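Workshop notebook, Illustration Section, Sillbridge studio
Entry dated 5/1/19

Work continued on the captions for the Brestanari set of children's illustrations. The set contains 949 drawings in all, most of them showing small children in daily routines: washing, dressing, packing a school bag, setting a table. The drawings themselves were approved before the break and are not to be altered. The captions were returned by the Cleltaton office with the remark that too many of them read alike.

The remark is fair. A buyer searching for a girl combing her hair at present receives a long page of results in which the wording differs by one adjective. The first two sheets were rewritten this morning under the following rule: the action is given first, then the child, then clothing, and the room only where the room has been drawn. Plain backgrounds are to be left unmentioned.

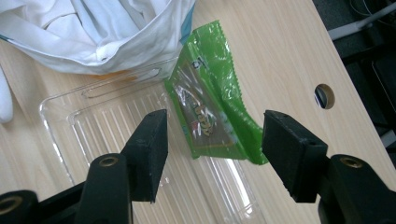

Colour names require a decision. The older captions use navy, royal and sky without any pattern, and the same pyjamas appear as blue on one sheet and turquoise on the next. It is proposed that the section adopt the short list already in use for the Bratu set, with the addition of teal. Colleagues who object should write their reasons beneath this entry.

Spelling is a separate matter. Captions have so far been written with American spelling for the overseas catalogue and copied unchanged into the home catalogue. Both versions should now be kept, side by side, in the same sheet. The search terms may carry both spellings; the caption itself should carry only one.

Line weight was checked on four of the toothbrushing drawings at the smallest catalogue size. The bristles close up into a solid block on two of them. No redrawing is permitted, so these two will be offered at the larger sizes only, and the size note has been amended.

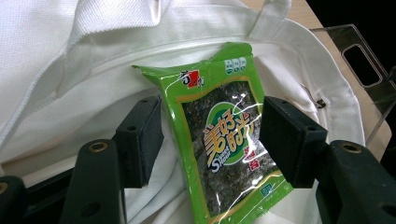
The file export was run again after midday at 2,000 dots on the long side. Flat areas came out clean. Cheeks and hair, where the artist used a soft blend, show slight banding in the smaller palette and none in the full one. The full palette is to be used for the whole set, including the drawings which have no blends, in order that the files match. Storage at Sillbridge is sufficient for this.

Duplicates: the drawing of the boy with the bath towel is entered under both Washing and Bedtime, with different reference codes. The Bedtime code has been withdrawn. The same check has not yet been made for the drawings of meals.

Outstanding:
Sheets three onward to be rewritten under the new rule.
Reply to Cleltaton on the spelling question.
Agreed colour list to be pinned beside the scanner.
Licence wording for the Bratu set falls due for review in June. The old text still refers to discs.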